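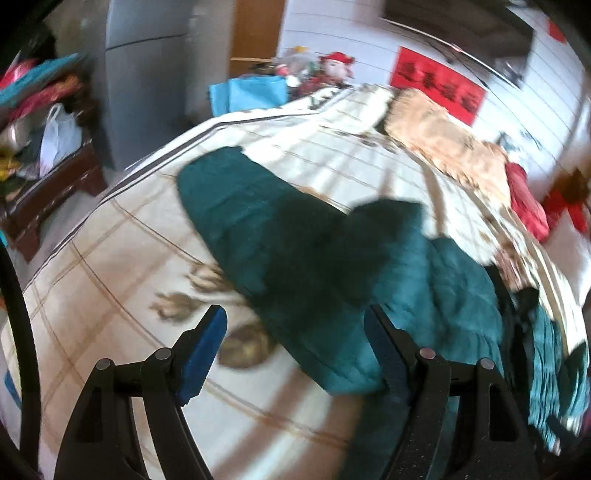
We use cookies to keep this site running and to remember your reading preferences. Accept | Manage

Teaching software to read a puffer jacket
By Despina Hoxha | December issue

Ask Mimoza Babić what keeps her up at night and she'll say sleeves. She leads the perception team at Nallcombe, a small software outfit that has spent the better part of a year on clothing, and she is very happy to talk about it over a second pot of tea (and a third, as I found out).

A box, she told me, stays a box when you pick it up. A coat changes shape the moment you touch it, and a padded one creases, puffs back and hides its own edges. The team's planner, Jodudo, has to work out which bit of fabric is collar and which is cuff before it can suggest where to grip.
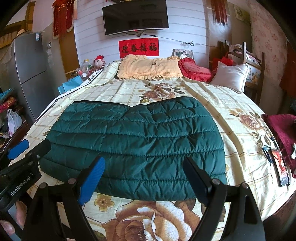 Collar or hem? A quilted jacket lies flat on a floral bedspread, with the blue grip pads close by.

Much of the work is labelling. Jarrah Pearce looks after Skenaritz, the tool that lines up the views from each gripper and lets a person mark the seams, and he showed me a library of 2,201 clips with real pride. He's fond of the messy ones – homes with patterned bedding, cushions and bright things on the wall – where the software has to learn that a printed peony is part of the bed and a line of stitching is part of the coat.

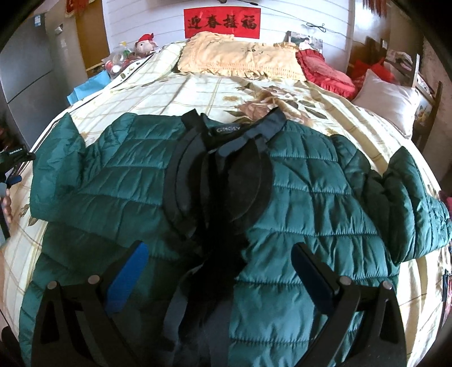 Straps are another headache. The first version of the planner treated every dark band as an edge and would happily propose folding along it. Gergely Vörös rewrote that part over 11 weeks, and now it scores each possible fold, keeps the best 20 and throws the rest away before the arm moves at all.
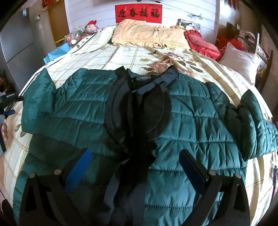
Spread wide, sleeves out: the collar label helps mark the top of the garment.

On the day I visited, the planner chose a sensible first fold in 70 per cent of the test clips. Mimoza would like a good deal more than that, and she's already eyeing off fitted sheets.

Comments

Consuelo Salcedo: Lovely read! Does it cope with black linings on dark jackets? My own eyes hardly do.

strebel_fan: Fitted sheets, good luck to them. I'd pay for that one tomorrow.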